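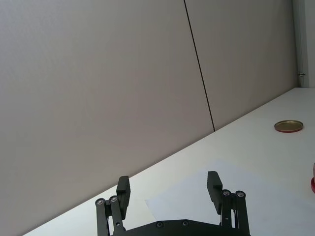 3.2 Surface finish and glare

Glare complaints in shared workrooms are usually traced to windows or ceiling lights, and wall finish gets less attention. We looked at it in the Gridavcombe and Muli buildings. A matte partition can still look uneven – a plain panel may run from a cooler, lighter gray on one side to a darker brown on the other, and the thin dark seam between two panels is often the strongest line on the wall. We left seams out of all brightness readings.

Work surfaces were treated separately. Staff at both sites filled out the same glare form, giving 384 usable responses. Forms with 3 or more blank items were dropped. 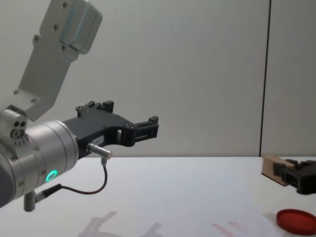 Figure 3. White tabletop, Gridavcombe.

Ratings for white tops were compared with those for the wood tops at Muli, with 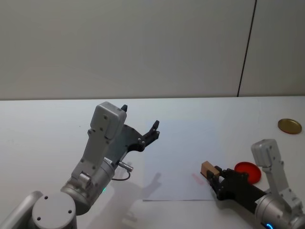

seat position and time of day held constant. The forms were coded by Rehema Minja, using the 9-point scale from the earlier Jamden survey. Readings taken in September were kept apart, as the blinds at Muli were being replaced that month.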